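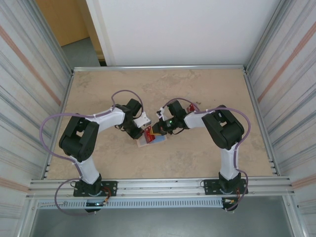 Ultgate的钟准了，Wirnelia居民开始迟到

2024年5月6日

Wirnelia老城门Ultgate上的大钟，多年来一直快四分钟。上个月它终于修好了，走得分秒不差，随后镇上一批平日最守时的人接连误了渡船。

渡船码头在城门下坡的尽头。按照当地人的习惯，早上买完面包，抬头看一眼钟，分针指到哪里就知道该走还是该跑。这套算法默认钟是快的，至于快多少，老住户心里有数，外地人则常常提前到达码头，在风里站着，并因此认定本地渡船总是晚点。

修钟的钱由镇政府和Ultgate商户联合会分摊，工程交给了钟表维修公司Ngubane。公司派来的两名技师在钟楼里待了一个多星期，更换了擒纵机构上的磨损件，清理了鸽子留下的东西，重新给指针上了漆。验收那天，副镇长对着手机看了整整一分钟，宣布大钟“与国家标准时间一致”，在场的人鼓了掌。掌声散去不久，当天下午的一班渡船开走了，有几位鼓掌的人本来打算坐那班船回家。

“我跑了一辈子，从来都赶得上。”在城门洞里开裁缝铺的Melahat Ateş说。她每天打烊后坐船回对岸，过去的做法是等钟敲响再锁门，然后慢慢走下坡去。“现在钟一敲，船也解缆了。他们说钟修好了，那我这双腿算是坏了。”

她在铺子门口贴了一张手写告示，提醒顾客取衣服“以旧钟为准”。有顾客问旧钟现在几点，她就看一眼大钟，再往上加。

面包店的反应稍有不同。店主表示，过去早晨的队伍总在钟敲响前散得干干净净，如今大家看着准确的时间，觉得还早，便多要一杯咖啡，坐下来，然后突然站起来。咖啡卖得多了，打翻的也多了。他目前对修钟一事持保留态度，要等到季度账目出来再说。

学校方面倒是没有出乱子。镇上的小学一直有自己的电铃，和大钟从来不对。校方多年前曾致函镇政府，请求统一时间，回信说此事已列入计划。现在钟和铃终于对上了，校长说她很高兴，只是每天早上两种声音同时响，门卫那条狗叫得比以前凶。

教堂的情况复杂一些。教堂没有钟面，敲钟人历来从窗口望着Ultgate，大钟一到点他就动手，因此弥撒实际上也提前了许多年。如今弥撒准时开始，有教友抱怨坐在长椅上等得太久。神父在布道时提到了忍耐，并说这个题目早就定好了，与钟无关。

渡运公司的立场很明确：船期印在时刻表上，时刻表从来没有变过。公司发言人在电话里说，渡船一向准点开行，乘客若有疑问可以查看码头上的电子屏。记者到码头看过，电子屏上滚动的是一则Tastum速食汤的广告，画面上的汤冒着热气，时间要等广告播完才出来。发言人后来补充说，广告很短。

镇政府最初把误船的人称为“极个别情况”，后来改口为“正在适应的部分市民”。一份要求“恢复大钟原有走时”的请愿书摆在邮局柜台上，目前已有超过500人签名。Wirnelia并不大，签名的人里有不少住在对岸，还有一些是游客，他们在留言栏里写了对当地奶酪的好评。

请愿书的措辞颇费了些心思。第一稿写的是“把钟调快”，有人认为这等于公开要求政府说谎；第二稿改成“恢复历史风貌”，又被镇上的文物部门提醒，大钟刚装上的时候是准的。现在的版本请求政府“尊重居民长期形成的时间习惯”，听上去像是在谈论一种方言。

文物部门的人翻出了档案。大钟开始走快，最早的书面记录见于一份渡口值班日志，当时的值班员抱怨乘客来得太早，把候船室挤得满满的，炉子边上没有他的位置。此后历任镇长都知道这件事，其中一位还在任内批过一笔调校费，最后那笔钱用来修了喷泉。喷泉现在也不大出水。

关于大钟为什么会快，镇上有几种说法。流传最广的一种是，某位钟楼管理人的女儿嫁到了对岸，他怕她误船，自己上去拨了一下。Ngubane的技师给出的解释是摆锤螺母松动，加上后来有人每隔一阵把它拨回“正常的”四分钟，所以误差才没有越积越大。究竟是谁在拨，技师说钟楼的门锁没有被撬过的痕迹，他们只管修钟。

镇议会上周就此开了一次会。会议原定晚上八点开始，议长按大钟入场，几位议员按自己的习惯入场，于是有一小段时间，会议厅里只有议长和列席的记者。人到齐之后，会上提出了几个方案。一位议员建议让渡船晚开四分钟，渡运公司当即来函表示反对，理由是对岸的公共汽车不会等船，而对岸的公共汽车公司属于另一个镇，那个镇的钟一直很准，并为此颇为自豪。

另一位议员主张在大钟旁边再装一个小钟，走旧时间，供有需要的居民参考。文物部门问小钟装在哪里，这位议员指了指城门上方的盾徽，会场安静了一会儿。也有人提出干脆什么都不做，等大家习惯。这个方案得票最多，但没有达到通过所需的多数，于是会议决定推迟到下次再议，在此之前什么都不做。

旁听席上，Ateş举手问，既然修钟花了钱，现在又有人不满意，能不能请Ngubane退款。该公司的合同写明保证走时精确，保修期到十月为止。镇政府的法务人员回答，钟没有走错，所以谈不上退款。Ateş又问，如果它以后又快起来，算不算故障。法务人员说算，公司必须免费上门修准。Ateş坐下时说，那就等十月过了再讲。

会议结束得比预计的晚，住在对岸的旁听者错过了末班船。商户联合会临时在城门旁的咖啡馆为他们安排了座位，费用由谁承担，联合会与镇政府正在协商。咖啡馆墙上也挂着一只钟，是店主的祖父留下的，停在下午某个时刻，没有人提出要修。

目前，渡口已经在坡道中段竖起一块临时牌子，写着“大钟时间准确，请注意”。牌子竖起来的第二天，有人在下面用粉笔加了一句“请快走”，字迹很工整。清洁工擦过一次，隔天又写上了。渡口值班员说他不打算再管，那句话对乘客有好处。

下次镇议会会议的日期尚未公布。通知将照例贴在Ultgate城门内侧的布告栏上，并注明以何种时间为准。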